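What the sleeve was hiding

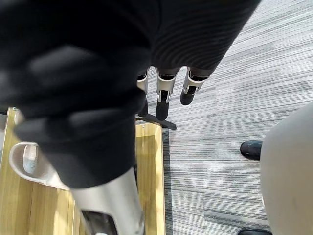 Elholm Robotics Group, Hand and Wrist Team

I want to write down what happened with our hand in August, before I forget the details. Some readers of this blog asked me why there was no new post for so long, and the fault is the answer. It took almost all my evenings and a good part of my patience.

For those who are new: our group in Elholm works on a robot that should pick up household things and put them somewhere else. My part is the hand. The fingers have metal frames with open slots and black pads at the ends, and over the upper part of the hand we wear a dark ribbed fabric sleeve. The sleeve keeps dust out and it makes the robot less frightening for visitors. I was the person who asked for it, and I must say this clearly, for reasons you will see.

The first sign came on a Wednesday, a little after four in the afternoon. We were running the low reach, in which the hand goes down almost to the carpet and the fingers curl. On the way up, the middle finger stayed straight. The controller reported that it was closed. I stopped the run, opened and closed the hand by command, and everything moved as it should. I wrote "middle finger, once" in the notebook and we continued. This was my first mistake. A finger which says it is closed when it is open is not a small thing, and I should have ended the day there.

The next day it happened two times before lunch. The second time was the bad one. The controller believed that the finger was closed and so it allowed the wrist to turn, and the straight finger caught the edge of the test platform. The arm did not stop. It pushed for perhaps a second, until my colleague hit the red button. She was standing quite near, as we all did in those days. The finger was not broken, but there was a bend in one bracket, and she did not say anything for a while, and neither did I.

We stopped all the runs. I suspected the software first, since I had changed the finger driver in July. I put back the old version and moved the hand alone, with the arm powered off and nobody inside the tape. The fault came again. Then I suspected the motor, and we changed the motor for the spare one from Groven. It worked for an afternoon and I was so happy that I wrote an email to the whole group. You can guess what I wrote to them the next morning.

After this I decided to be slow. I made a small program that closed and opened the hand 2,000 times and saved the motor current for each finger. It ran at 60 percent of the normal speed. With the sleeve taken off there was no fault at all. With the sleeve on, the middle finger failed 80 times. I looked at these two results for a long time. I did not like them, because the sleeve was my idea.

The explanation is rather simple. The sensor which tells the position of the finger is on the motor side, before the tendon. When the hand points down, the lower edge of the sleeve can slide a little and a fold of the fabric goes in at the base of the middle finger, where the tendon passes over a small pulley. The fold lifts the tendon off its pulley. The motor then turns as usual, it finds the number it expects, and the finger does not follow. When the hand is raised the fold comes out again by itself, and so each time I inspected the hand on the bench I found nothing wrong. The spare motor had a good afternoon only because I had put the sleeve back higher than before.

I learned the word for this from the people at Murthy, who make the tendons for us: the sensor was measuring the command and not the finger. They were polite about it.

We have changed these things. The sleeve has a stitched hem now and is held by 2 clips, so the edge cannot travel down. A small guard covers the pulley. The controller compares the motor current with the current it expects for a closing finger, and if the difference is too big it holds the arm and does not allow the wrist to turn. The contact limit of the arm was set too high, left from an old demonstration in Billthorpe where we lifted heavier objects, and it is low again. I am ashamed that we did not check it earlier.

We also changed how we stand. During any motion the person with the stop button is outside the tape, and a second fault of any kind ends the session. The rule is printed and hangs at the door.

What I still do not have is a real sensor in the finger joint. There is very little space between the slots, and the cable must bend each time the finger bends. I have ordered two kinds of thin cable to try. One of them has arrived with the wrong connector, so this weekend I will be soldering.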